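O saco dos lanches e o prazer de viajar de comboio noturno

Última atualização: setembro
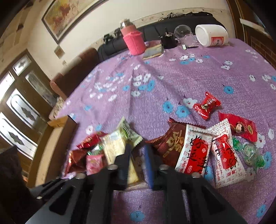
Categoria: Viagens lentas

Voltei a dormir num comboio e estou que não me aguento! Foram duas noites seguidas, ida e volta, na linha que sobe de Falleck até Skivmont, e passei a semana inteira a maçar toda a gente lá em casa com pormenores da carruagem 26 (a nossa, com a porta que só fechava à segunda).

A viagem não chega aos 300 quilómetros. De carro fazia-se numa manhã, eu sei, mas o comboio sai às dez da noite, para em tudo quanto é apeadeiro e chega com o sol a bater nas encostas. Adormeci algures depois de Arnerik e acordei com o revisor a bater à porta, aquele toque seco com o alicate que me lembra logo as férias de miúda.

O beliche de cima continua a ser o melhor lugar. Tem menos espaço para a cabeça, é verdade, e a escada range, mas há uma prateleirinha onde cabem os óculos, o livro e uma garrafa de água, e de lá sente-se o balanço todo nas curvas. Levem meias grossas! O aquecimento desta linha tem vida própria e por volta das três da manhã desiste.

Comida: levem de casa. O bar fecha cedo e a sandes de queijo custa mais do que devia. Eu faço sempre um saco com coisas pequenas, embrulhadas uma a uma, que se comem às escuras sem acordar o vizinho, mais um termo de chá e duas maçãs. Bolachas que esfarelam, nunca mais, passei uma noite inteira a dormir em cima delas.

Em Skivmont, tomem o pequeno-almoço no café Trajkovski, mesmo em frente à estação. Abre às seis, tem pão quente e uma compota de ameixa que me fez perder o autocarro 44 (o seguinte veio uma hora depois, comi outra fatia, tudo bem).

Para reservar, escolham a cabine de duas camas se puderem e peçam o lado esquerdo no sentido da subida. É desse lado que se vê o rio ao amanhecer, e aquela meia hora de nevoeiro vale a noite toda. No próximo post conto o regresso, que meteu uma avaria e um baralho de cartas.

Imprimir | Enviar por e-mail

Este site utiliza cookies para melhorar a sua experiência. Ao continuar a navegar, aceita a sua utilização.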